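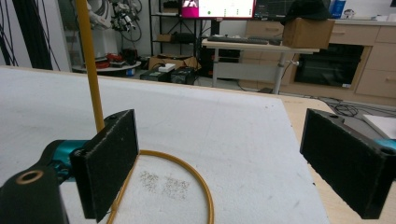 Progress report: hand-held gripper demonstrations for thin and flexible parts

Grant holder: Kestden
Prepared for: Onuoha
Author: Lụa Chu
Period: to the end of February

1. Work done

The aim of this stage was to find out whether a policy trained only on hand-held gripper demonstrations can pick thin, flexible items off a flat table. We collected 200 demonstrations with two operators. After checking we kept all but 18. Most of the rejected ones had tracking loss at the start of the reach, and a few had been trimmed wrongly when we exported them.

The foam-padded fingers are now standard for all collection. The earlier bare fingers slid over thin parts and operators made up for it by pressing down hard, which the policy then copied. With the pads the approach is slower and the closing height is more even between operators.

Training ran on the Etum baseline with no changes to the network. We altered two things in the data - the gripper opening is now recorded at every step, and the start position is varied by hand before each demonstration.

2. Results so far

We ran 118 trials on the arm with the February checkpoint. Grasping from the middle of the table is reliable enough to move on. Grasping near the table edge is not, and 51 of the trials were edge cases chosen to look at this. The usual fault is that the fingers close a little too high and come up empty.

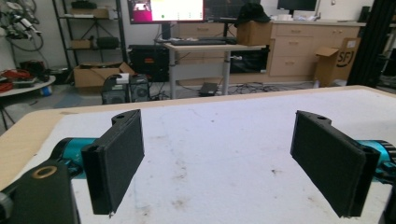

Edge cases are under-represented in the data, as operators tend to work in the middle of the surface unless told otherwise. The collection sheet now gives a starting zone for each demonstration, and two of the four zones are along the edge. We also suspect the marks on the table covering. The policy sometimes heads for a dark smudge when no part is close by, so we will swap the covering partway through the next round and compare.

3. Problems

Calibration between the hand-held unit and the arm drifted twice. Both times it was traced to the finger mounts, and these are now checked each morning before 9.30. The Drendness export tool still drops the last few steps of long recordings. We have a workaround, but it adds time to every session.

4. Next period

- Collect the edge set with the new sheet.
- Retrain and repeat the same edge trials.
- Start on two-step tasks, pick then place.

Spending is in line with the plan. We would like to move the money left under travel to storage, and need Onuoha's agreement before the next round of collection starts.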